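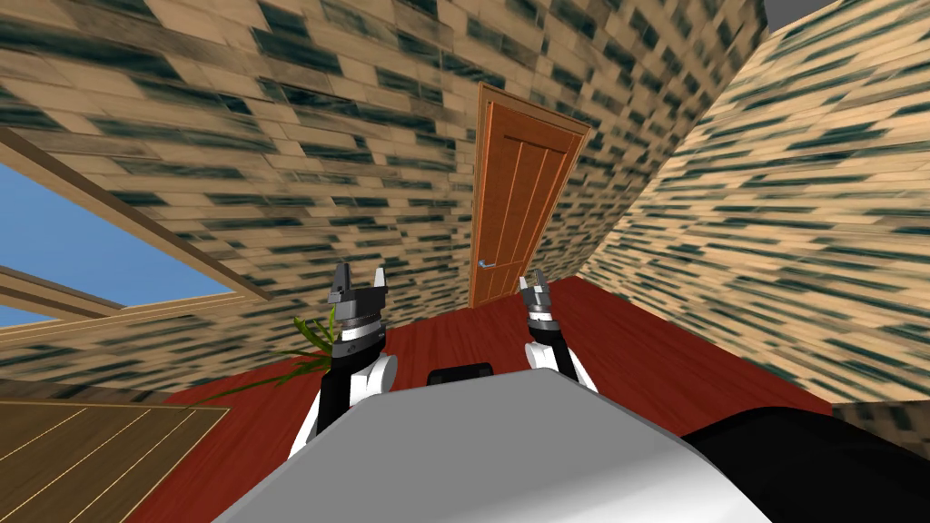
Equipment Plan for the Door Task
Project report, Prunbridge Technical College
Cillian Moynihan, 22/08/2021

1. Purpose of the plan

Our group was asked in June to prepare a budget for a robot with two arms. The robot should one day open doors in the corridor of the Barrientos building. The college can spend 600 euros on small equipment this year, and the robot itself is paid from another budget. My part was to find out which things we must buy now and which can wait until the simulation work is finished.

2. What we do in simulation first

We use the Golon simulator, which is already installed in the computer room, so the software adds no cost. I propose to make all first tests there. A wrong command in simulation costs only the time for a restart, but a damaged finger must be ordered again and the delivery from Nilutum takes 11 days.

3. Items to buy

Spare finger set for the grippers, Nilutum: 349 euros
Practice door handle with mounting plate: 70 euros
Total: 419 euros

The rest of the money, 181 euros, I would like to keep in reserve. Cables and screws are always forgotten in the first list, and I do not want to make a second application for such small things.

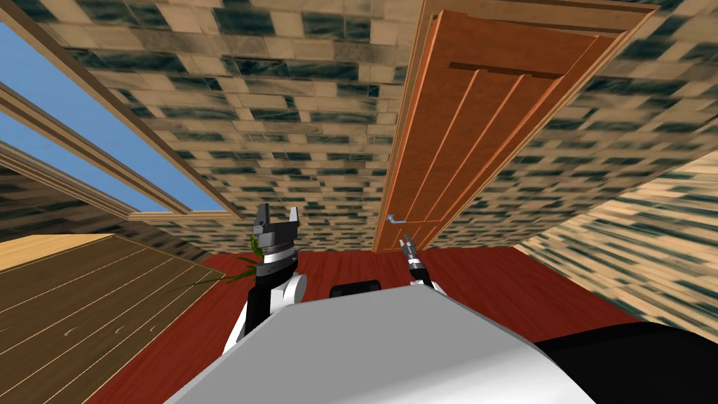

The practice handle was the most discussed item in our meetings. Two members wanted a round knob, as it was a little cheaper. I was against this. Our simulated door has a metal lever with a short horizontal arm, and the fingers of both grippers are narrow jaws, so the same kind of handle on the bench lets us compare the results directly. The round knob would be a different task - it must be held and turned, and we have no model for it yet.

4. Items to wait with

A full practice door with frame is not in this plan. It needs a fixed place on the wall and permission from the building office, and we have asked for neither. A softer cover for the fingertips should also wait. We do not know yet if the fingers slip on the handle, and the contact values in our model are only estimated.

5. Next step

The order for the spare fingers should go out first. The handle can be bought in the town on any afternoon.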